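The Preventive Maintenance Calendar Is a Comfort Blanket

I have been handed a lot of maintenance calendars over the years, and I have yet to see one that was written by a person who cleaned the machine.

The one taped up beside our tabletop cell came from Gradik, the outfit that sold us the arm. It wants the finger pads changed every 3000 cycles. It wants the wrist camera recalibrated on the same day. It has a column for initials and another for a supervisor's initials, and for the first year we filled in both. Then we started keeping our own notes in a cheap spiral notebook, and the two stories drifted apart.

Our cell handles kitchen things. Trays, spoons, bins, dry rice. The work is slow and the loads are light, so you would expect the thing to need hardly any care. The calendar certainly expects that. It was plainly copied from a cell that moves castings or cartons, where wear comes from weight and speed, and the word "debris" shows up once, near the end, next to a box you can check.

Debris is our whole problem. A grain of uncooked rice is hard, light and just the right size to wedge where a finger meets its mount. I have pulled grains out of there with a dental pick. Pads that the calendar said had plenty of life left were chewed up along one edge, and pads we threw out on schedule looked fine. I kept a bag of the fine ones for a while, meaning to mail them to somebody at Gradik. I never did.

Teófilo Echeverri, who looked after the cell before me and still gets called when it sulks, takes the other side. His argument is that a bad schedule is better than no schedule, because people skip whatever isn't written down. I grant him part of that. When we dropped the calendar for a month in July, the fingers got wiped every day and the cable at the wrist didn't get looked at even once. It had a flat spot on it by the time I noticed.

But look at what his argument gives up. It says the paper doesn't need to be right, it only needs to be there. I can't go along with that for a machine that costs what this one does. A check that finds nothing for a year teaches people to sign without looking, and I say that as someone who has signed without looking.

The sales answer is software. Zapata has a package that reads motor current and promises to tell you when service is due. We had it on trial. It sent 111 alerts, and 4 of them led to anything I'd call a repair. One of those was a screw I had left loose myself. Prastmont does something similar with a nicer screen. I'm told these get better with more data. Maybe so, but the motor current doesn't know that the camera window has a film of starch on it, and in a cell like ours that film will spoil more picks than a tired bearing ever will.

What I do now is dull. Before the first run I move each finger by hand with the power off and feel for grit. I wipe the camera window with a dry cloth, then look at the live picture with the same tray under it and compare it to a print I keep in the notebook. Pads get changed when the edge catches a fingernail.
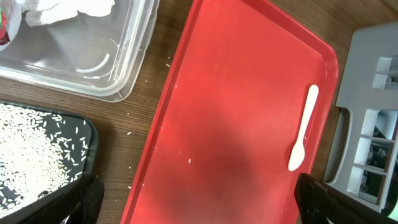 Should you throw the maker's calendar away? Keep it for the joints, the brakes and the grease, where the maker knows more than you do, and write your own page for the fingers, the camera and whatever your work sheds.

That second page ought to be short. Mine fits on one side and has changed every few months. Teófilo thinks it will fall apart the week I leave, and he could be right, since half of it depends on knowing what grit feels like. I've tried to put that into words and the best I managed was "crunchy," which I'll admit isn't much of a spec.

I also don't want to oversell my own method. I have no clean comparison. The cell at Trirnberg runs by the maker's book and they say they're happy, but they handle folded cloth, and cloth doesn't roll under things. If they switch to lentils I'd like to see their notebook, assuming they keep one.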